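## 4. Recording the towel task at home

This section is for club members who take a hand-held gripper home. Please read section 3 (charging and straps) first. Alina Dinu keeps the sign-out list, and the gripper must be on this list before it leaves the club room.

**4.1 Before you start**

1. Choose a bed or a big table. A bedspread with a pattern is fine – our model must learn to find the towel on any background.
2. Take one towel in a single dark color. Do not use a towel with long fringes, they catch in the fingers.
3. Open the curtains. If it is evening, switch on the ceiling lamp and leave it on for the full session.
4. Put the phone in the mount and press until it sits flat. Check that it has 33 percent of battery or more.
5. Close the fingers slowly two times. The blue pads should meet along their whole length.

**Caution:** Do not tighten the screws on the hinge plates by yourself. If a finger feels loose, stop and bring the gripper to Teodor Enache.

**4.2 Making one recording**

1. Lay the towel on the bed and smooth it with your free hand.
2. Start the recording and wait until the light on the housing is green.
3. Take the top edge between the pads and fold it over in a straight line. Move slower than you think is necessary.
4. Open the fingers fully before you lift away.
5. Stop the recording. Shake the towel and lay it in a new position.

One session is 7 recordings. After this, rest your hand for six minutes. The club needs 200 good recordings before the Brummont meeting in September, so please do not keep the bad ones to make the number bigger.

**Note:** Keep the cable on the outer side of your wrist. Last year Yuk-lan Tsai lost a whole session when the plug came out during a fold.

**4.3 Position of the hand**

Hold the grip with all the fingers wrapped around it, and keep the wrist straight. The camera should see both pads and the towel edge at the same time – if one pad is missing from the view, change your angle and begin again.
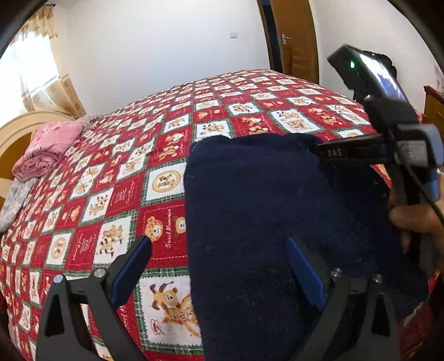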